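Storing Shared Tools in Student Housing: A Small Study of Borrowing and Returning
Course project report, 27 Jun 2021
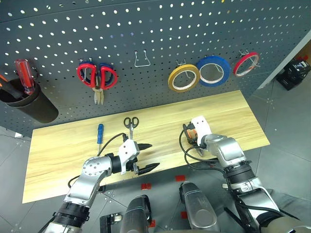 1. Background

In many student houses the residents own very few tools. A person who needs to tighten a chair or hang a shelf must ask a neighbor, buy a cheap tool, or leave the thing broken. In our house, Zindham, there is a shared tool collection which belongs to all residents. It was started before we moved in, and we do not know who paid for the first tools.

The collection is useful, but before our project it did not work well. Tools were kept in a deep plastic box under the stairs. When a resident took something from the box, the others did not know it. Small things went to the bottom and were bought a second time. The subject of this report is how the place and the manner of storage change the way people borrow and return things.

2. Question

We wanted to answer one main question: do residents return shared tools more often when every tool has its own visible place? We also had a smaller question, about whether a written borrowing list is needed if the storage is already visible.

3. What other people have written

We read texts about tool libraries, shared kitchens and workshop organization. Most of the texts about workshops come from factories, where a worker can be told by a manager to put a tool back. A student house has no manager of this kind. For this reason we took only the general idea from them, which is that an empty place on a wall reminds people that something is missing. The texts about tool libraries were closer to our case. They speak much about deposits and late fees, but our residents did not want any payment between neighbors, so we left out this part.

4. Method

The project had two stages. In the first stage we did not change anything. We only put a notebook beside the box and asked residents to write what they took and when they brought it back. In April we began the second stage and moved the tools to a wall in the common room on the ground floor. Every place on the wall received a paper label with the name of the tool. The notebook stayed in use.

Our budget came from the house fund. We compared two hanging systems, one from Hukell and one from Oneo, and chose the Hukell one because it could be fixed without drilling into the old part of the wall. The residents also discussed a closed cabinet with a key. We decided against it, as the person with the key would have to be at home all the time.

At the end we gave a short questionnaire to the residents, and 11 of them answered it. The questions were about how easy it was to find a tool, how often they had to look for a missing one, and if they felt comfortable to borrow without asking.

5. Results

The notebook contains 60 entries in total from both stages. In the first stage many entries have no return date. We can not say that all these tools were lost, because some people probably returned them and forgot to write it. In the second stage most entries have a return date, usually the same day or the next one.

The questionnaire gave a similar picture. Almost all residents who answered said that finding a tool had become easier. Two of them wrote that they now felt watched, as everybody who sits in the common room can see who takes something. We did not expect this answer. One resident suggested to move the tools to the laundry corridor, where it is more quiet.

About the written list, the opinions were different. Some residents stopped using the notebook in the second stage and told us that the label on the wall was enough. Others liked to know which neighbor has the drill.

6. Problems of the study

The group was small and all the people live in the same house. The second stage was also during warmer weather, when more people repair bicycles and furniture. It is possible that the residents returned the tools better only because they knew about our project. We tried to talk about it as little as possible, but in a house with a shared kitchen this is difficult.

7. Next steps

We would like to repeat the study in the Ouazzani house, which has more floors and no common room near the entrance. There the tools are divided between the floors, and a wall on one floor may not help the residents of the others. We would also change the notebook to a simple sheet with fewer columns, because the column "purpose" was left empty by nearly everybody.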